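6 min read

Section 4: Setting Up the Counter

By this point you have unpacked the Darham house kit, found the circuit breaker, and made peace with the faucet. Section 4 covers the kitchen counter, where guests will spend more time than they do in the living room, whatever the listing says.

The set-up below was worked out by Leen Karaki in the Clenness Street apartment and has since been copied, with varying degrees of loyalty, in every other unit. Allow half an hour the first time. Ziad Atallah claims he can do it in ten minutes. His canisters are never where they should be.

4.1 Before you start

Clear the counter completely. Mail, keys, the single battery of unknown charge: all of it goes in the hall drawer. Wipe the stone with a damp cloth and a drop of dish soap.

CAUTION: No vinegar, lemon juice or bathroom spray on marble. Replacing one section at Clenness Street was quoted at 3130 dollars, and the quote did not include removing the old one.

Have the following within reach:

- the large bamboo cutting board with the groove
- the pale green dish
- canisters, with lids, ideally the lids they came with
- the wooden fruit tray and blue plate
- tea
- one clean dish towel

4.2 Placing the board

1. Set the large board in the middle of the work area, groove side up. The groove catches juice. It does not catch soup, as one guest learned in August.

2. Press down on each corner. If the board rocks, turn it end for end and try again. If it still rocks, put a damp paper towel underneath and write "board" on the complaint sheet.

3. Put the green dish on the board. It is for scraps, garlic, tea bags, or whatever else the cook is holding when the phone rings. Leave it empty for the guest.

4. Keep the rest of the board bare. Do not add a decorative knife. Do not add a sprig of anything.
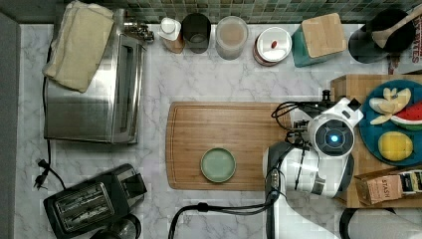
The fruit tray is the part of the set-up people get creative with, and we would like them to stop. Three kinds of fruit is plenty, and at least one should be something a tired person can eat without a knife. On the blue plate there's a wedge of watermelon, a few pieces of something pale yellow already cut, and a round yellow fruit that we will call a lemon until somebody bites it. Tea goes beside the plate, on the same tray, with the name on the box facing out so that people can read it before committing. Cut fruit goes out no more than an hour before arrival, and never on the Thursday turnover, when check-in slides to whenever the train feels like it.

NOTE: If the tray won't sit flat, check for a coaster underneath. There is usually a coaster underneath.

4.3 The back row

The containers go along the wall. Guests should be able to find the sugar at 6 a.m. without turning on the big light.

1. Start with the small white bottle, then the dark round canister. These two travel together in every unit. If you find them apart, reunite them.

2. Add the dry goods you are stocking. Fill clear containers to the shoulder and no higher. Anything powdery gets a label on the underside. We have had one cake made with the wrong white powder and heard about it in a review of more than 64 words.

3. Put the container with the bamboo lid where there is room to lift the lid straight up. Sideways lifting is how the first one ended up in two pieces.

4. Stand wooden spoons in the black utensil holder, handles down. Metal tools live in the drawer.

5. Cereal goes in the clear canister with the white lid. Press the lid until it gives up resisting. Stale cereal is the second most common complaint we receive, after stairs.

CAUTION: Leave a hand's width between the containers and anything that heats up. The lids are not all rated for it, and the ones that are won't tell you.

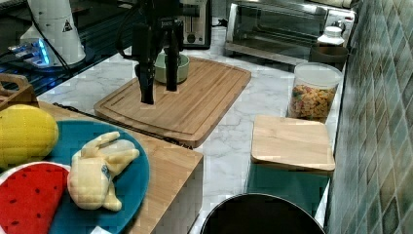 Fig. 4-2. Cereal canister by the tile, square wood board on the teal box, green dish toward the far side of the large board.

4.4 Toaster and toaster oven

Yes, there are two. Geagea, who supply our small appliances, consider this normal. Guests who make toast want a toaster. Guests who reheat pizza want the oven. Guests who do neither will ask why there are two, and you may refer them to this paragraph.

1. Place the toaster oven at the back of the counter with its door facing the room. Open the door all the way to be sure it clears everything in front of it.

2. Place the toaster nearby, slots up, with open air above. Nothing is stored on top of a toaster, including "just for a second" things.

3. Empty both crumb trays over the sink. Slide them back until they stop. If a tray sticks out, it's upside down.

4. Turn every dial to off. Check again after the cleaner has been through, because dials and dust cloths have an understanding.

5. Fold the dish towel in thirds and lay it on top of the toaster oven for the arrival photos only. Move it to the rail before the guest has access.

CAUTION: Step 5 is two steps. The towel comes off. A towel on a running oven smells like a campfire for one minute and an insurance claim after that.

NOTE: Don't run both appliances at once on the same outlet. Together with the kettle they pull more than 3000 watts, and the breaker you made friends with in Section 2 will want to see you again.

4.5 The small board

The small square board stays on the teal box. It is meant for one lime, one sandwich, or one person who refuses to wash the large board. Leave it flat, with its edges roughly in line with the box. If a guest needs what's in the box, the board lifts off. It is not attached, and attempts to attach it have been noted.

4.6 Final check

Stand where the cook would stand and run down this list. It takes a minute, less if you don't start rearranging.

1. The large board is steady.

2. Every lid is on and belongs to what it's on.

3. The small board is lying flat on its box and the cereal canister is between it and the tile. 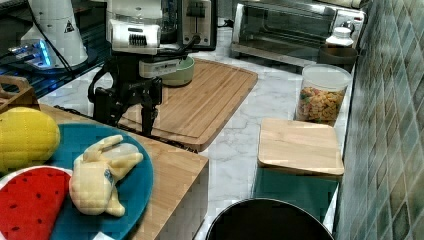

4. The dials are off and the towel is on the rail.

5. Cords run behind or beside the appliances, never across the front edge where a sleeve can find them.

6. The fruit has been looked at by someone willing to eat it.

Sign the sheet inside the cabinet door and write the unit code next to your initials. Clenness Street is 1113. If the sheet is full, spares are in the Stevar folder with the parking permits.

Section 5 covers the refrigerator. Bring gloves.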